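Chapter 9
Bones, Joints, and the Work of Holding On

Before you read any further, pick up a pencil and write your name, slowly, paying attention to all the small things your fingers are doing. Each finger has three bones and the thumb has two, and together with the palm and wrist they bring the total in one hand to twenty-seven. When I first taught this unit in Gisura, my student Elsie Harawira spent a whole lunch hour trying to feel every one of them through her skin (she gave up somewhere in the wrist, as most of us do).
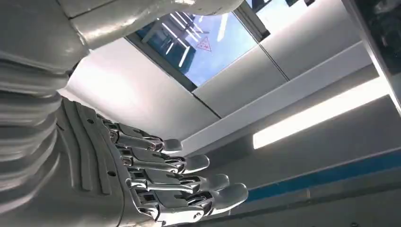
Figure 9.1 Fingers and joints, with raised ridges along the back of the hand.

The joints you can bend most easily are hinge joints, and we will meet them again at the elbow. The knuckles at the base of your fingers allow a little more, so you can spread your fingers apart as well as curl them. Keep your pencil nearby, as you will want it for the sketching activity on page 219.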